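Where to eat with a big family group in Juselthorpe?

Posted by Savita Semwal, 2020-06-19

Hi all, hoping the local food lovers can help. My mum and dad have a big anniversary coming up in October and I've been put in charge of the meal (I think because I was the only one who answered the phone). There'll be 12 of us, possibly more if my cousins come over, and we've got one coeliac, two vegetarians and an uncle who thinks anything with garlic in it is spicy.

I've been looking at Ateş for the grill and the big sharing plates, and at Bradetti because Dad would eat pasta every night if you let him. I haven't been to either with more than four people, though. Does anyone know if they'll put a large group on one table, and do they make you have a set menu? We'd like a long lunch, sitting down at one and not being shooed out by half past two. I'd also love somewhere that doesn't mind us bringing our own cake – my sister is baking and there's no stopping her.

Budget is flexible but I'd like to keep it sensible. Thanks in advance!
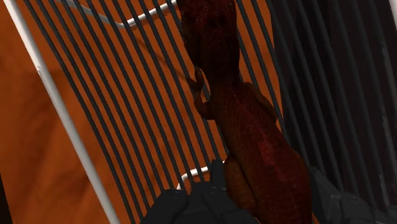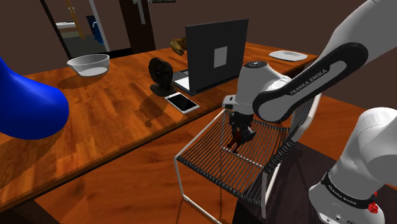

Reddish-brown lizard, and the long wooden table with the white chair

Comport Kate

We did my husband's birthday at Ateş with 11 of us and it was lovely! They pushed tables together along the back wall and we had the mixed grill to share, with loads of bread and those smoky aubergines that I still think about. No set menu for us, but they did ask for our mains 2 days before, so get everyone to decide early. The vegetarians did really well out of the starters, less well out of the mains (it was a stuffed pepper or a stuffed pepper). They brought our cake out with candles and didn't charge for plates.

For the coeliac, ring and speak to the kitchen. Ours was fine with the grilled meat and rice but had to skip most of the dips, as the bread had been in and out of all of them by then. Ask for a separate little bowl of everything at the start and you'll be grand.

Your uncle may struggle. There's garlic in the yoghurt.

oldmillroad

bradetti is nicer inside but noisy. they take groups up to 18 upstairs, set menu only though, and you have to be out by 3. gluten free pasta is ok, bit claggy. tiramisu is worth the trip

Pudding First

I'd go for Bradetti on a Sunday, when the lunch is slower and they do a baked lasagne that isn't on the usual menu. Not sure about cake, they wouldn't let us bring one but that was a few years ago and I think the manager has changed since. Give them a ring mid-afternoon when it's quiet, and ask for the round table by the window if your cousins drop out.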